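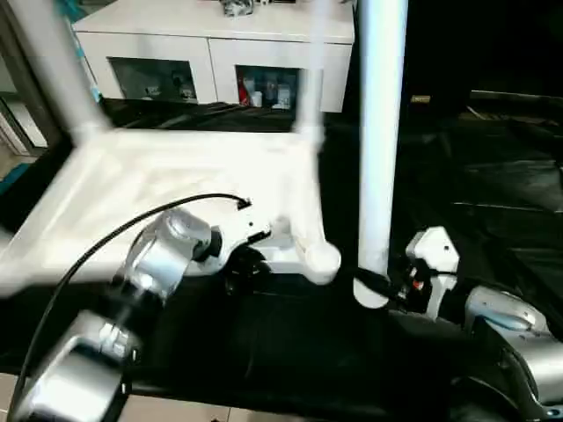
Photo: Rhodri Gethin / Gilden

Unit 2: Moulded plastic seating. Handling, turning and inspection

Scope
These notes cover the one-piece white chair used in the bench sessions. Upholstered and folding chairs are dealt with in the March block. Read them together with the Drestitus parts list, item 123.

Terms
Seat pan: the flat moulded surface that takes the load. Rim: the raised border of the pan. Foot: the lower end of a leg, rounded on this pattern. Top and underside always refer to the chair as it stands in use, whichever way up it is being held.

Preparing the bench
Drape the table in black cloth. White mouldings show poorly against a pale bench, and the edges of the rim are easily lost. Smooth out large folds; small ones do no harm. Note that the cloth reflects under strong light and a bright patch may be mistaken for a mark on the plastic.

Turning the chair
Take one hold on the edge of the seat and a second near the lower end of a leg. Tilt slowly until the underside comes into view. Keep the feet clear of the cloth during the turn. A leg held alone acts as a lever on its joint, so the seat hold is kept until the chair is set down.

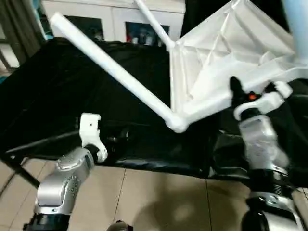 Henrik Steinbach

Underside
Ribs are moulded into the underside to stiffen the seat without thickening it. With the chair tipped sideways they catch the light and can be followed by eye from the rim inwards. Inspect in this order:

1. Rim, full circuit.
2. Ribs, for cracks where they meet the rim.
3. Joint between each leg and the seat frame.
4. Legs, for bowing. Sight along the length.
5. Feet, for wear.

Whitening at a joint is hard to see on white plastic. Use a low side light and compare with the opposite leg.

Recording
Enter faults on the Ceso sheet by leg position, numbered clockwise from front left with the chair upright. Sheets numbered from the inverted chair will be returned.

Reading: Cocco workshop manual, section on ribbed mouldings.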